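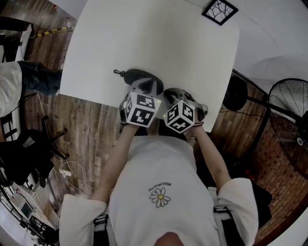 Ticket: second pair of hand-held grippers for the Lolenmont room
Opened by: Fatima Adams
Status: waiting on quote
Priority: normal

18 Dec 2021 – Fatima Adams
We have one pair of grippers and 2 tables that could be in use. One person works with a gripper in each hand, the other table waits. Asking for a second pair from Haugen, same model, with the marker cubes already fitted. Budget line is 3,000 and has to be committed before the January cutoff.

Fotis Papadakis
Does the 3,000 cover the cubes? Last time Haugen billed them apart from the grippers. Also please check finger tips. We went through 10 sets on the current pair and I don't want them coming out of the repairs line again.

Fatima Adams
Asked. Cubes are included, tips are not. They sell tips in packs of 10. I added one pack to the request.

Fotis Papadakis
OK. Rovier has a cheaper gripper but the housing is different, so our mounts won't fit and we'd be calibrating two kinds. Stay with Haugen unless the lead time is bad.

Two more things for the same order:
– power strips. The small white one on the floor by the desk has a tangle of cables going to it. I'd like a longer one mounted off the floor.
– harness straps, one spare set.

Fatima Adams
Strips can come out of Grellalora's room budget, I'll move that to its own ticket. Straps added here. Lead time not confirmed, Haugen will send it with the quote.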